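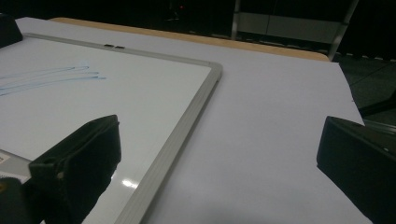

May 23, 2025

Woad vat, second attempt. The first vat was started in October and is still spoken of in the Chiriac building whenever somebody leaves fish in the fridge. Conclusions from that one are in the old notebook, under the stain.

Plan was the fructose vat again, same order of work as before, but with the pigment properly wetted out first and the lime measured by someone who had eaten breakfast. Hot tap water in the tall steel pot, pot in a water bath on the Akby hotplate. The Akby has two settings that do anything. The dial shows many more.

Yarn: 510 g of the Tirno wool, undyed, in skeins of mixed size because whoever wound them (me) lost interest partway. Scoured last night in neutral soap and left to soak. The rinse ran yellow for ages. The Clovasar label says "pre-washed," and I suppose a sheep that has stood in the rain is pre-washed.

Pigment ground with a splash of warm water in the jar with the glass marbles. Shook until my arm gave out, which I am recording as a duration. Poured through the tea strainer, which is now permanently the woad strainer. It has been labeled. Please read the label.

Lime went in after the fructose this time. Cloudy, gray-blue, unpromising. Stirred slowly in one direction, then the other, then stopped at the middle to kill the whirlpool. Lid on. Went and did invoices, which made the vat look exciting by comparison.

First check: surface still blue, liquid underneath a sort of pond color. pH strip read 11, a bit high for wool but I wanted it to reduce before I started fussing. Smell: damp hay, some caramel. Pleasant, if you knew the October vat.

Second check: coppery skin on top, small bronze bubbles at the rim, liquid clear amber-green when I let it run off the spoon. So it did reduce. Moved the skin aside with a strip of newspaper and put in a test skein.

Dips, all from the same vat:

- **Test skein, one short dip.** Came out yellow-green, turned while I held it over the sink. Pale, slightly gray. Fine for anyone who likes dishwater, and plenty of people pay good money for it.
- **Skein A, 3 dips, airing between.** Much better. Clear mid blue, even except for one band where the tie was too tight. I tie everything too tight. It's in every notebook I own.
- **Skein B, same again but squeezed under the surface before lifting.** Most even of the lot. Squeezing out below the surface clearly matters more than how long it sits. I have read this in several books and apparently needed to find it out at my own expense.
- **Remaining 185 g, in all together.** Mistake. Too much wool for the pot, and it floated up and sulked against the lid. Blotchy, with pale patches in the folds. May overdye with weld and call it moss.

By the end the vat had gone back to flat blue and was clearly tired. Fed it a spoonful of fructose, warmed it up, left it alone. I'd like one more round out of it before it goes. The pH should be brought down a little before more wool sees it – the test skein feels harsh at one end, and that end is the one that hung closest to the bottom, in the sludge. Need a net or an old colander to keep yarn off the sediment. There was a colander. If you have the colander, no questions will be asked.

Rinsed everything in plain water, then a weak vinegar bath, then plain again. Some blue came off on my hands even at the last rinse, so either I dipped too long in a full-strength vat or the rinsing was lazy. Rub test on white cotton once the skeins are dry. Skein B gets half covered with card and goes in the south window for lightfastness. Skein A I'm keeping out of the window because I like it.

To sort out:

- More pH strips, the narrow-range kind. The wide ones have me squinting between two greens.
- Ask Clovasar whether the Tirno comes in a finer count, and what they think "pre-washed" means.
- Looser ties. Figure-eights, four per skein.
- Gloves without a hole in the left thumb. The thumb is a very good color, by the way, deeper than anything on the line. Took five minutes and no scouring.
- The hotplate is still on low under the vat overnight. Leave the lid alone.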